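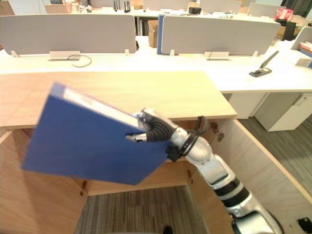

Kistport office moves paper files into low cabinets ahead of records deadline

The Kistport office of Sitero, a building services firm, has begun moving its paper project files out of a rented storage unit and into low wooden cabinets next to the staff desks. The work started in April and is being done one desk row at a time, so that the rest of the floor can stay open.

The move covers almost 4000 project files. Most are held in ring binders, with the remainder in card folders and a small number of bound reports. Files for jobs closed less than eight years ago will stay in the office. Older files go to a long-term store run by Grirero, where they can be called back in two working days.

Smaranda Radu, who manages records for the office, said the old arrangement had become slow. Staff who needed a signed drawing or a test certificate had to fill in a request, wait for the next van run, and then return the binder the same way. Requests were logged on paper at the storage unit and on a spreadsheet at the office, and the two lists did not match.

"We had binders marked as out that were sitting in the unit, and binders marked as in that had been on a desk since last summer," Radu said. "The first job was to find out what we had."

The cabinets are made of pale wood and stand in front of the desks, with the open side facing the walkway. They were bought from Nistor, a local furniture supplier, and put together on site. Each has a flat top at a height just below the desk surface, which staff use to sort binders before they are put away. The doors are being hung last, after a cabinet has been filled and its contents checked against the list.

Minoru Wada, who drew up the floor plan, said low units were picked over tall shelving for two reasons. The first was floor loading. Paper is heavy, and a full-height run along one wall would have put most of the weight on a narrow strip of the raised floor. The second was light. The windows are on one side only, and tall shelves would have shaded the inner desks.

Binders are stored upright, spine out, in job number order. The color of the cover has no meaning in the new system. In the past, blue was used for electrical work and other colors for other trades, but the rule was applied unevenly and many binders were reused without being relabeled. Every spine now gets a printed label with the job number, the client code, and the year the job was closed. Loose sheets found between binders go into a tray and are matched by hand at the end of the day.

Before a binder goes in, it is opened and checked for damaged rings. A binder that does not close flat is replaced. The contents are not weeded at this stage. Floarea Ardeleanu, who leads the checking, said earlier attempts to thin out the files during a move had caused delays and a few losses.

"Someone stops to read, then asks someone else whether a page matters, and an hour has gone," Ardeleanu said. "Move first, weed later."
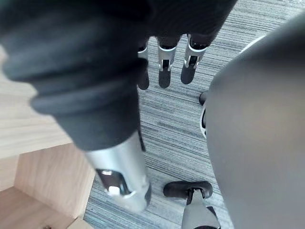

The floor itself needed some preparation. The carpet is laid in tiles, and several had lifted at the corners where the old desks stood. These were pressed down or swapped before the cabinets were placed. Cable covers were also shifted so that no cabinet sits on top of a floor box. Small fittings, such as shelf pins and hinge screws, tend to get lost in the carpet during assembly, and each row is swept by hand and then vacuumed before it is signed off.

Shelf pins were the cause of the only hold-up so far. The first delivery came with pins that were slightly too thin for the drilled holes, and shelves sagged at one corner when loaded. Nistor sent a second set and the affected units were emptied, refitted, and filled again. The repeat work took most of a Friday.

The office plans to fill 18 cabinets in the first phase. A second phase, covering the meeting rooms and the print area, depends on how much space is left once the older files have gone to Grirero. Wada said there may be room to spare, as early checks have found a fair number of duplicate binders — mostly copies made for site teams and sent back when the job ended.

Staff have been asked to keep the cabinet tops clear outside working hours and to leave a card in the gap when a binder is taken out. The card shows the job number, the name of the borrower, and the date. Cards are gathered weekly and compared with the list. Borrowed binders do not have to be returned by a set day, but anything out for more than a month will be followed up.

The lease on the storage unit runs out at the end of the summer. Radu said the office will keep the unit until the last transfer to Grirero has been confirmed in writing. Requests for files still held there should be sent to the records desk before noon for delivery the next working day.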